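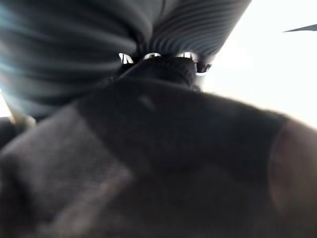

I attended the open day at the Hakard building in Codham on the invitation of Hema Iyengar, who leads the household handling work there. The program began with a short talk and continued with demonstrations, each of which visitors could watch at close range.

Attendance over the two days was 1,162, according to the notice at the desk. My group had 12 people in it. We were asked to keep our voices low and to hold questions until the arms had stopped moving.

The bedroom demonstration was the one I had come to see. Clothing remains a difficult subject for this field. A garment has no fixed shape, and two attempts at the same task seldom start from the same position. Ms. Iyengar explained that an operator guides the arms during these sessions and that the recordings are later used for training. On the bed were a gray garment and a black one, both crumpled, and the right hand was at work on the black one - slowly, with long pauses between movements.
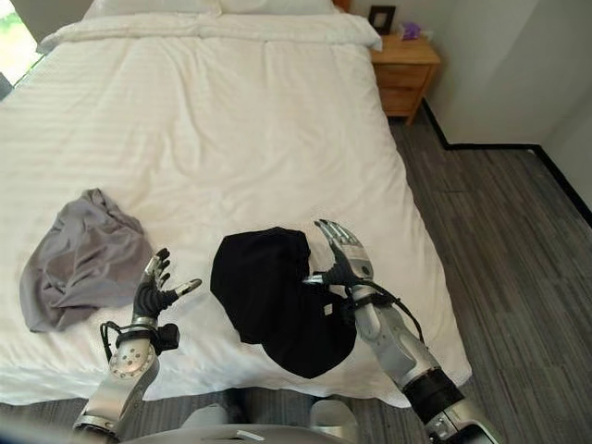
Questions from visitors

Nana Quartey of Frerichs asked whether dark cloth is harder for the cameras. The reply was that folds in black fabric are easily lost, and that views from the wrist help only when the cloth is not pressed up close. A second visitor asked about cost and was referred to the printed sheet.

The next open day is planned for April. Registration will be handled by Derkus, and places in the bedroom group are limited to 12.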